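## 4. Setting up and looking after the picking cell
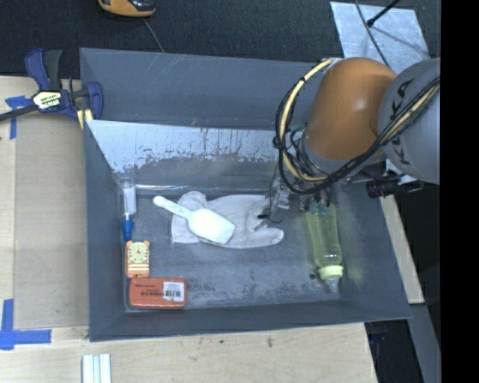
The cell we call Huris has been in daily use in our laboratory since April, and a good part of what we have learned from it has come from the plain business of keeping it in working order, so we hope the reader will forgive us for giving a whole section to it. Papers on bin picking tend to be generous with their learning curves and rather short on clamps, and yet when our own results wandered it was very often something of the second kind that had moved. In Fig. 3 the grey bin is held by a blue and black bar clamp with its jaw against the rim, and the blue tape on the wood beside it gives whoever sets up in the morning a mark to work to. It is a humble arrangement, and we have grown quite fond of it.

**Figure 3.** The picking bin in the Huris cell with the KUKA arm reaching in. Among the items are a glove with a white scoop across it, a translucent yellow-green bottle, a capped tube and a red-orange box with a barcode label.

### 4.1 Placing the bin

Our first layout had the bin standing free on the work surface, and we were perfectly happy with it until we compared the taught corner positions at the start and the end of a long day. The bin had crept 5 mm towards the arm. Nothing dramatic had happened; the fingers had simply brushed the walls a great many times, and each touch had passed a little of its push along. Grasps in the middle of the floor were hardly affected, but those close to a wall suffered badly, and we spent the better part of a week looking for the fault in the depth images before Brock Dhillon thought of laying a steel rule along the side of the bin.

We now place the bin by the tape first, clamp it second, and only then bring the arm down to touch three taught points on the rim. If any of the three is out by more than 1 mm, the clamp comes off and we begin again. It is tempting to correct the difference in software (and we did so for a while, we must admit), but the corrections piled up from one day to the next and in the end we could no longer say where the bin was meant to be. The tape is replaced whenever a corner begins to lift. The new strip goes down against the old one before the old one is peeled away, so that the mark itself doesn't drift over the months.

### 4.2 Cables and hose

The services to the gripper run outside the arm, and they need more room than one would guess from watching the arm in its home position. With the wrist turned to reach the near corners, the bundle swings out to one side and can come down lower than the fingers themselves. The loop therefore has to be long enough for the full turn of the wrist and short enough to stay clear of the rim, and there isn't a great deal of space between those two lengths. We settled ours by driving the arm slowly through all 24 approach poses with one person at the stop button and another watching the loop – a pleasant enough afternoon's work if there is tea to hand.

Cable ties are checked every Monday. We pull each one by hand and replace any that slides. The thinner wires at the wrist get a closer look, particularly where they bend as the last joint turns, and we have had one break there so far. It showed itself as a gripper that reported "closed" at odd moments, and it was blamed on the Hsu grasp planner for two days, quite unfairly.

### 4.3 Fingers and bin surface

Soft fingertips wear, and they wear unevenly. Ours lose their hold on smooth, curved items such as bottles well before they give any trouble with cloth, so a run made up largely of gloves can hide a worn tip very nicely. After every 100 picks the gripper closes on a plain test rod and is pulled upwards, and the force at which the rod slips is written to the log. When that force drops by a fifth from its value on new tips, both tips are changed together. Changing only the worse of the two left us with a grip that twisted the item as it lifted.

The bin has aged too. Its floor is scuffed, and the back wall carries a broad worn band with scratches running down it, which reflects rather differently from the matt grey elsewhere. We considered fitting a new bin and decided to keep the old one, taking a fresh background image of it, empty, before each session. The Enusance segmentation module uses this image to tell marks from items, and small dark spots on the floor were its most frequent false find until we made the background image part of the morning routine.

### 4.4 Stoppages

Over the period reported here the cell made 1031 pick attempts under the routine described above. Stoppages were logged by hand in a notebook kept beside the controller and copied into the Grirnidance record at the end of each day, with the cause given in the operator's own words. We kept the wording as it was written. A line such as "hose sat on rim again, moved tie up a bit" told us more when we came to shorten the loop than any fault code did, and the settings used for the experiments in Section 5 were taken from the notebook in its last corrected form.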